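Home About Services Fault Reports Training Contact

About Vikach

Vikach tests and repairs hand-held grippers and small robot end tools. We were set up after a failure, and most of what we do still follows from it.

The failure happened at Jastoris, a contract assembly shop where our founder, Ayantu Birhane, ran the maintenance bench. A parallel-jaw gripper on a packing cell let go of a steel fixture during a fast move. The fixture cleared the guard and landed in a walkway. No one was hurt. The controller log showed the jaws as closed and the grip force as normal for the whole move.

The cause was wear in a linkage pivot. One bushing had opened up enough for the arm to shift sideways under load. The motor encoder sat upstream of the worn joint, so it reported a good grip while the fingertips were already apart. The cell had passed its last service check, which covered the motor, the cable and the bolts. Play at the pivots was not on the sheet.

Birhane pulled the other grippers of the same type from the line, 14 in all. Six had measurable play in at least one pivot. She wrote up the method she used to find it, and that write-up became our first test procedure in August of the same year.
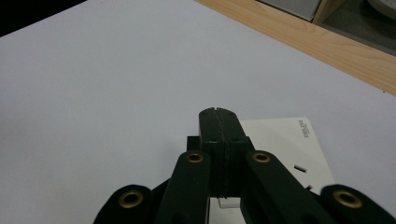 Page last changed: May 24, 2023

Linkage tools of this kind make up most of our bench work. With the jaws closed, the two halves should meet along a straight seam. We check the seam first, then each pivot by hand, then the jaw under side load. A tool that fails any step is tagged and does not go back to the customer until the joint has been rebuilt and the full check repeated.

What we do

Pivot and jaw inspection. Each joint is measured at rest and under load. Results are given per joint, not as a single pass or fail.

Fault investigation. We take in failed tools together with their logs and work out where the reported state and the real state parted. Please send the tool uncleaned. Wear dust is evidence - we have lost two cases to a well-meant wipe-down.

Cycle testing. Our Druron rig opens and closes a gripper without stopping and halts every 50 cycles to measure jaw offset.

Training. The Steiner course is a one-day class for maintenance staff. It covers pivot wear, dropped loads and safe handling of a jaw that will not release.

How we report

We publish a summary of every closed case if the customer agrees. Our own errors are included. In one early report we blamed a bushing for a fault that came from a cracked arm, and the corrected version is kept next to the original. There are six people on staff, and each report is signed by the person who did the measuring and one who did not.

We do not certify complete robot cells. Guarding, stop circuits and floor layout need to be assessed on site by others.

Related pages
Sending us a failed tool
Pivot play: how we measure it
Case summary: jaw closed, part dropped
Case summary: cracked arm (corrected)
Steiner course dates

Contact | Privacy | © Vikach | Back to top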